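Home | Interviews | Notes | Archive | Contact

Machine Learning, Data Mining, Interviews

3 comments | 29 shares

I'd been trying to get Bartosz Górecki on the phone since February, and when he finally picked up he was eating lunch and wanted to talk about missing values. Fine by me! I've spent more evenings than I'd like filling in blank cells in other people's spreadsheets, so I let him chew and talk.

Bartosz works on clustering at Lodurix, a small shop that groups maintenance records for water utilities (pumps, valves, the stuff you never think about until your basement floods). You feed in thousands of repair notes, and the software sorts them into piles that look alike. Then a person has to decide whether the piles mean anything, and that's the part he loves to argue over.

"People ask me how many clusters there are in the data," he said. "I ask them what they're going to do on Monday morning with the answer. If you have two repair crews, maybe you want two clusters. The math won't mind."

I told him that sounded like cheating. He laughed for a good long while.

"It's a little bit cheating, sure. But look, I ran the same set with seven groups last winter and it was beautiful, the scores were great, everybody clapped. And the crew chief looked at it and said groups three and five are the same broken gasket, written up by two different guys. He was right. One of them writes 'leak' and the other one writes 'seepage.'"

So what did he do about it? He went back to the text, he said, and built a list of words that meant the same thing to the people who wrote them. It took him most of a month. The set had 1727 records in it and he read every one, which made me feel a lot better about my own slow habits.

His colleague Theophilus Kwofie got on the line for a few minutes too, mostly to disagree. Theophilus would have skipped the word list and picked a better distance measure. "Bartosz likes to fix the data and I like to fix the ruler," he said. "We've been having this fight since we shared a desk."

I asked which of them usually wins.

"Whoever has the deadline," Theophilus said, and then he had to run.

Back to those blank cells. Bartosz doesn't like filling them with averages, and he got pretty heated about it (I could hear the fork go down). In repair notes a blank often tells you something. The pump's age is missing on the oldest pumps, where the plate has worn off, so if you drop in the average age you've just made your worst pumps middle-aged. He keeps a separate yes-or-no column for "was this blank," and he says that column has done more work for him than half the real ones. I went home and tried it on an old set of mine and, well, I have some redoing to do.

He's writing the whole thing up with a tool he calls Cutance, for cutting cluster trees at different heights and comparing what falls out. No release date yet. I asked twice!

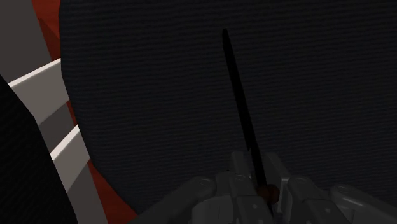
Kofi Tetteh: The blank column trick works for us too, but watch out if you're clustering with it. Ours got so strong that we ended up with one big pile of "forms filled in by the night shift" and had to weight it way down. Would love to know if Bartosz scales his or just leaves it at zero and one.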